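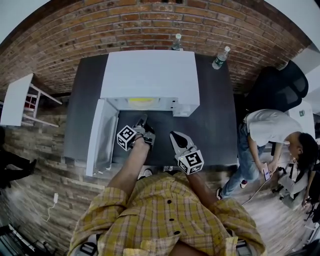
Search products, news, support

Reading time: 3 minutes

Rostura Releases Handheld Coating Thickness Gauge for Steel and Aluminum

7th October - Rostura has released the Vultow, a handheld gauge that measures the thickness of paint, powder coat, enamel and plating on metal parts. The gauge works on steel and on non-magnetic metals such as aluminum, copper and brass. It detects the base metal on its own, so the operator does not need to change probes or settings when moving between materials.

The Vultow uses magnetic induction on steel and iron and eddy current on other metals. Both methods are built into a single probe. The operator places the probe flat on the coated surface and the reading appears on the display in microns or mils. The part is not cut, scratched or marked.

"Most of our customers coat more than one kind of metal in the same shift," said Vandana Rawat, product manager at Rostura. "They were carrying two gauges, or one gauge and a bag of probes. We wanted a single tool that a line operator could pick up and use after a short introduction."

The probe tip is made of hardened steel and is spring-loaded, so that the pressure on the surface stays the same from one reading to the next. A groove in the probe sleeve helps the operator hold it steady on pipes and round bars. For very small parts, Rostura offers a bench stand that lowers the probe straight down onto the sample.

Calibration

Each gauge ships with a zero plate in steel, a zero plate in aluminum and a set of plastic foils of known thickness. Users can run a zero calibration on an uncoated part, or a two-point calibration with a foil placed on the uncoated part. Rostura recommends the second method for rough or blasted surfaces. Up to 10 calibrations can be stored under separate names and called up from the menu. A certificate of calibration is included in the case.

Readings and records

The gauge can be set to show single readings or a running average. High and low limits can be entered for each job, and the display turns red when a reading falls outside them. Readings are saved in batches and can be moved to a computer with the supplied USB cable. The files open in any common spreadsheet program, and no separate software is needed.

The battery is charged through the same USB port and runs for 60 hours between charges with the backlight off. The gauge switches itself off after 15 minutes without use - this can be changed or disabled in the menu.

Tested in a working shop

Khan, a powder coating company that finishes brackets, railings and cabinet doors, used early units on its inspection bench in August. Hawi Wolde, who runs quality control there, said the limit alarm was the feature the inspectors used most.

"We check every rack before it gets packed," Wolde said. "With the limits set, you see a bad spot right away and you can pull the part. I also asked for larger numbers on the screen, and they are on the final version."

Availability

The Vultow can be ordered now from Rostura and from its distributor, Avex. The standard kit includes the gauge, both zero plates, the foil set, a USB cable, a printed manual and a hard carrying case. The bench stand and replacement foils are sold separately. The warranty is 2 years and covers the probe. Avex will also handle repairs and yearly recalibration.

Demonstration units are available to coating shops and test labs on request. Requests should be sent to the Rostura sales office with a short note on the base metals and coatings to be measured.

Related items

Choosing Between Magnetic Induction and Eddy Current
How to Measure Coatings on Blasted Steel
Care and Storage of Calibration Foils
Avex Adds Recalibration Service for Handheld Gauges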